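Kimden clothing swap moves to the old bus hall

The Kimden clothing swap will have a bigger home this August. After three years in the library basement, the event moves to the old bus hall on Agbayani Street, next to the Zinder bakery. Doors open on Sunday at 10 a.m.

Gilang Wuisan, who started the swap with two neighbors, said that the basement became too small. Last year 223 people came, and many of them waited on the stairs for a long time.

"Parents with strollers went home again, and I was sorry to see it," Wuisan said. "In the bus hall everybody can enter from the street."

The rules stay the same. Each visitor can bring up to eight pieces of clean clothing and take home the same number. Jeans, shirts and children's clothes are the most wanted. Winter coats are accepted too, but they will be kept for a second swap later in the year.
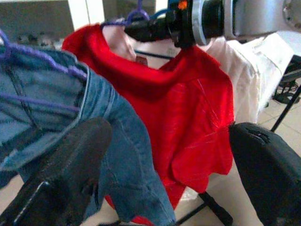
Repairs and leftovers

A repair corner is new this year. Renato Villalba, a tailor from Vundlow, will fix buttons, zippers and simple hems during the afternoon. The service is free, but visitors must bring their own zipper if they need a new one. Villalba will also show how to sew a patch on denim by hand.

Clothes which find no new owner will go to the charity shop in Vundlow. Last year the shop received more than 160 pieces and sold most of them before the winter. Red shirts are easy to sell there, according to Wuisan, as the local football club plays in this color.

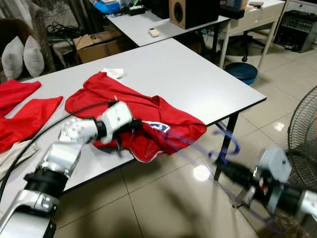 Do I have to bring something to take part?

Visitors without clothes to swap can pay a small fee at the door and take up to three pieces.

The town has lent 50 folding chairs for the hall. Parking on Agbayani Street is limited, and the number 8 bus stops in front of the bakery. The swap closes at 4 p.m.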